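The left arm had been dropping things since September, and everyone in the Jeltthorpe workshop had a theory. Ha-rang Jeon, who looks after the two-armed cell that Landent bought from Skeltico, had a hex key.

Her fix starts with the wrist. She backs off 4 screws, reseats the gripper, and runs the cable through its full sweep by hand, watching for the spot where it tugs. Then comes the zeroing routine, a slow bow and curtsy that the manual says takes 200 seconds. She has never seen it finish in under 797.

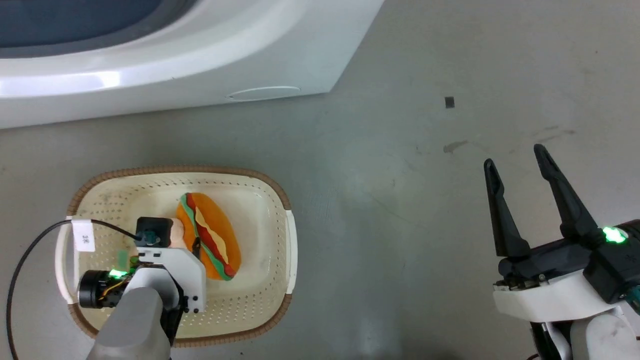
After that it's pick trials, toy after toy, until the log is long enough to argue with. A toy hot dog is a fair test, Jeon says. It's soft, it rolls, and it has no good side to grab. She writes each miss in a paper notebook, on the grounds that the software is an optimist.

By trial 111 she had narrowed it down to a wrist offset typed in with the wrong sign. The typist's initials were in the log. They were hers.

She corrected the number, saved it twice, and ran the zeroing again. Then she went to find coffee, having 13 minutes to kill.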